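桌面拼板

桌面拼板是木工中把若干窄板沿长边胶合成一块宽板的工序，也指由此得到的板件。由于单块实木板的宽度受原木直径限制，而过宽的整板又容易翘曲，餐桌、书桌和工作台的实木面板大多采用拼板制作。中文木工资料中也称“拼宽”“直拼”，与把短料沿长度方向接长的“指接”有所区别。

木材特性

木材在纤维饱和点以下随含水率变化而胀缩，弦向变形约为径向的两倍，纵向变形通常可以忽略。拼板后的面板在宽度方向上仍会随季节伸缩，设计时须为此留出余量。

弦切板的年轮呈弧形，干燥时倾向于朝树皮一侧凹陷。相邻板条年轮方向交替排列，可使变形相互抵消，板面呈轻微波浪；年轮方向一致排列，则整板倾向于形成一个较大的弧面，但易于用穿带或桌架拉平。两种排法在行业内均有采用。径切板变形较小，对排列方向不敏感，价格较高。

备料

板条在加工前应在使用环境或相近湿度的车间内放置，直至重量趋于稳定。各板条之间的含水率差值宜控制在2个百分点以内，差值过大时，胶缝两侧收缩不一致，板面会出现台阶。

粗裁时，长度和宽度均应留出加工余量。常规顺序为：平刨刨平一个大面，以此面为基准刨直一个侧边，再用压刨定厚，最后用台锯或压刨加工另一侧边。板条定厚后若再次放置过夜，应重新检查平直度。

排列时除年轮方向外，还需考虑木纹走向和色差。各板条的纹理走向应尽量一致，否则后续手刨时容易产生戗茬。排定后一般在板面画一个跨越所有板条的三角形标记，以便涂胶时恢复次序。

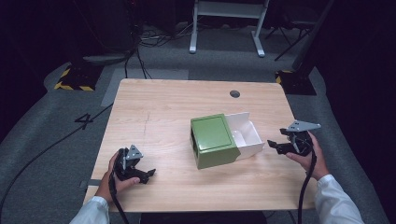 浅色细纹木桌面，俯视。

拼缝形式

平拼：两侧边刨直后直接对胶，是最简单也最常用的形式。在胶缝密合的前提下，长纹对长纹的平拼强度通常已高于木材本身，无需附加连接件。

企口拼：一侧开槽，一侧出榫。胶合面积增大，对位方便，但会损失一部分板宽，且端头露出榫槽，需要封边或作止口处理。

圆棒榫与饼干榫：主要作用是定位，减少加压时板条之间的上下错动，对强度贡献有限。榫位应避开最终裁切线，以免裁边时外露。

穿条拼：两侧均开槽，另嵌入一根木条。嵌条宜用胶合板，或使木纹垂直于槽向，以免沿槽开裂。

明代家具中常见的“龙凤榫加穿带”是企口拼的一种发展，榫头断面呈燕尾形，板底再横向嵌入带燕尾的穿带，可在用胶很少的情况下保持板面平整。

涂胶与加压

室内桌面常用聚醋酸乙烯酯乳液胶（白胶）及其改性产品；有耐水要求时可用交联型乳液胶、聚氨酯胶或环氧树脂胶。涂胶应均匀覆盖整个侧边，加压后以胶缝全长挤出细小连续的胶珠为宜。胶量不足会造成缺胶，过多则板条易滑移。

夹具一般上下交替布置，使压力中心接近板厚中线，防止整板弓起。夹头与板边之间垫木条，可分散压力并保护边缘。先从中部夹紧，再依次向两端推进，每紧一处即用手触摸胶缝，发现错台时用橡胶锤敲平。板端可加一对横向夹板，夹板与胶缝接触处应贴胶带或涂蜡，避免粘连。

各类胶的开放时间、加压时间和最低施工温度差别较大，应以产品说明为准。拆夹后胶缝中仍有水分，过早刨砂会在水分散尽后形成沿胶缝的浅沟，称为“沉缝”。

后续加工

残胶在半凝固时用刮刀铲除较为方便，完全硬化后应先用刮刀或凿子去除，再上刨机，以保护刀口。宽度超过压刨加工能力的面板，可分成2块分别拼合、定厚，最后只胶合中间一道缝；也可用手刨斜向找平，或使用带滑轨的铣刀平整架。

砂光自粗至细逐级进行，面板两面应采用相同的涂饰遍数。只涂一面时，两面吸湿速率不同，面板会向一侧弯曲。

与桌架的连接

面板固定件须允许宽度方向的移动。常见做法有：木制扣榫嵌入牙板内侧的槽中；金属Z形扣件；8字形旋转扣件；在横撑上开长圆孔，配垫圈和螺钉。以宽600毫米的面板为例，若固定点设在中线，两侧各承担一半的伸缩量；若前缘固定，全部伸缩量将集中在后缘，槽或孔的长度应相应加大。面板不应直接用胶粘在横撑或牙板上。

端头木条（抱头）与面板纤维方向垂直，只宜在中部一小段施胶，其余部分靠榫槽滑动配合。全长施胶的抱头是桌面开裂的常见原因。

常见缺陷

胶缝开裂：多发生在板端。端头失水快于中部，收缩较大。部分工匠将侧边中部刨出极微量的凹度，使两端在加压后承受略大的压力，称为“弹簧缝”。

板面错台：由对位不准或含水率不均引起。前者刨平后不再出现，后者可能反复。

胶斑：挤出的胶渗入木纤维，上漆或上油后颜色偏浅。涂饰前以溶剂擦拭板面，有助于提前发现。

整体翘曲：常与两面通风条件不同有关。拼好的面板存放时应架空或竖立，两面同时通风，不宜平放在水泥地面上。

参见

指接板、穿带、抱头榫、木材干燥、木工夹具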